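Resetting the Kardale two-arm bench after a gripper change

Applies to the Kardale cell with both arms fitted with two-finger grippers. Revised 25th May by Etornam Agbeko. 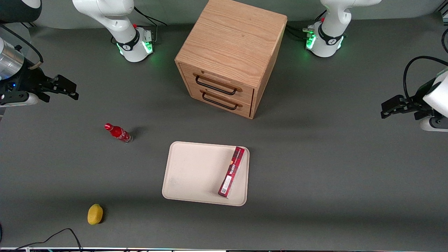 Allow 40 minutes for the full procedure. If only one gripper was changed, do all the steps anyway. Both arms share the same work surface and the same object positions, and an error on one side usually shows up as a near miss on the other.

You will need: the 4 mm hex key, a torque driver, the grey alignment block, a lint-free cloth, hook-and-loop cable wraps, and the cell logbook.

1. Park and lock out

Send both arms to the park pose from the Leron console. Wait until the console reports both as idle, then press the stop button and hang your tag on it. Do not rely on the base ring colour alone. Green means the controller is healthy; it does not mean the brakes are on.

2. Check the wrist connection

Wipe the mating face on the wrist and on the gripper body. Seat the gripper on the dowel, start all the bolts by hand, then tighten in a cross pattern to the value on the Marketti data card. Push the connector home until the collar clicks. Turning the collar by force will bend a pin, and the replacement lead is a December order item at best.

The fingers should be parallel by eye when open. Check them against the alignment block when closed. A gap at the tips with contact at the root means the finger mounts are on the wrong sides.

3. Dress the cables

The gripper cable needs a loop big enough for a full turn of the last joint in either direction. Too short and it pulls on the connector; too long and it sweeps the table and knocks over whatever is standing there. Rotate the wrist by hand with the brakes released, through its whole range, and watch the cable the entire way. Move the wrap and repeat if it snags.

Check the leads behind the bases as well. They work loose when somebody leans over the bench to reach the cabinet.

4. Power up and home

Remove your tag, release the stop and home the right arm first, then the left. Open and close each gripper five times at low speed. The encoder count at full close should fall between 1,246 and 1,512. Outside that range, stop and redo step 2.

5. Set out the test objects

Use the standard set: drawer cabinet, shallow tray, boxed item, small bottle, sponge. Place the cabinet at the back between the two bases, turned at an angle so that the drawer handles are clear of both. Close both drawers fully. Keep the tray forward of it and leave open table around the bottle and sponge — the fingers come in low and need the clearance.

Wipe the tray before you put anything on it. Residue on the surface changes how a carton slides.

6. Run the check program

Load the Queiroz short check and run it at quarter speed with a hand on the stop button. It reaches for each drawer handle, lifts the box from the tray, and picks up the sponge. The sponge is the most useful part of the test: a gripper with too much closing force will flatten it, and one with too little will drop it on the lift.

If the fingers touch the table at any point, stop the run and re-teach the table height for that arm only. Do not adjust the object positions to suit.

7. Log it

Record the gripper serial numbers, the closing counts for both sides, and any cable wraps moved. Leave the arms parked with the stop pressed.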